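Chopsticks, forks and spoons in one drawer: how do you divide it?

Kitchen storage > Drawers and inserts

Started by tvasseur
Oct 16, 2020

tvasseur wrote:
I am refitting the top drawer next to the hob. Internal width is 626 mm, usable height under the rail is 143 mm. The present insert is a Leletti five-slot tray, bought in August, and it does not suit mixed cutlery. Forks and metal spoons fit. Chopsticks do not lie straight, so they go in diagonally and ride up over the divider, and the drawer catches on closing. The plastic spoons have wider bowls than the metal ones and take a slot to themselves.

I would like one slot per type without buying a second insert. Suggestions?

hccori wrote:
What is the internal length of the long slot? Without that figure it is guesswork. Standard trays are made for table knives, and most chopsticks are longer than a table knife.

tvasseur wrote:
Short by 12 mm. I measured corner to corner as well, and the diagonal clears, hence the mess.

hccori wrote:
Then the tray is the wrong part. Cut the end wall out of the long slot and let the tips run through to the drawer back. If it is moulded plastic, score it first and use a fine saw. Sand the edge afterwards.

cbodin wrote:
I would not cut a new tray. Chopsticks are better stored upright in a jar on the worktop, thin ends up. Air gets round them and you can see at once whether you have a pair. Cutlery drawers are poor places for wood that has just been washed.

bbailly_joiner wrote:
Disagree with the jar. Next to a hob it collects grease. Wood in a drawer is fine if it goes in dry, and it should go in dry anyway.

For the drawer itself I fit loose dividers, 6 mm beech, running front to back, held by friction against a strip at each end. Prullis sell the strip with slots already cut. You can then set each channel to the width of what goes in it. Spoons nest, so the spoon channel can be narrower than people expect. Forks nest less well and want a bit more.

cbodin wrote:
Friction dividers walk. I had the Dravon version for a year and was pushing them back every week.

bbailly_joiner wrote:
The Dravon strip has shallow slots. Different product. If they walk, put a dab of silicone in the slot.

clotilde_m wrote:
Before anyone buys anything: empty the drawer on to the counter and sort by length, ignoring material. In my case that removed the problem. Long items went in one wide channel and short items in two narrow ones. Plastic and metal spoons of the same length share a channel perfectly well.

Also check whether everything in there is used. I had a large number of odd chopsticks with no partner.

hccori wrote:
Sorting by length works for storage and is irritating at the table. You want a fork, you look for forks.

clotilde_m wrote:
With three channels it takes no time to look. I did not suggest ten.

tvasseur wrote:
Thank you all. I have not cut the Leletti. I have ordered the Prullis strip and will put the dividers in myself. Planned order from the left: chopsticks, forks, metal spoons, plastic spoons. The chopstick channel runs the full depth of the drawer.

On the jar, I take the point about air, but the worktop by the hob is already crowded. Washed pieces will dry on a cloth on the counter by the window before they go in.

cbodin wrote:
Reasonable. Hollis do a cork liner that stops the pieces sliding about when the drawer is opened hard. Fit it before the dividers. It is thin enough not to matter at your height.

bbailly_joiner wrote:
Agreed on the liner, for once. Cut it slightly undersize.

tvasseur wrote:
Liner added to the order. Photo of the pile before sorting is attached.

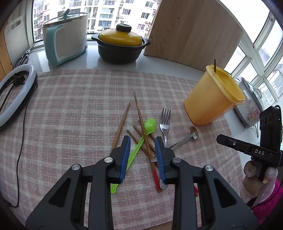

Chopsticks, fork and spoons on the checked cloth, not yet sorted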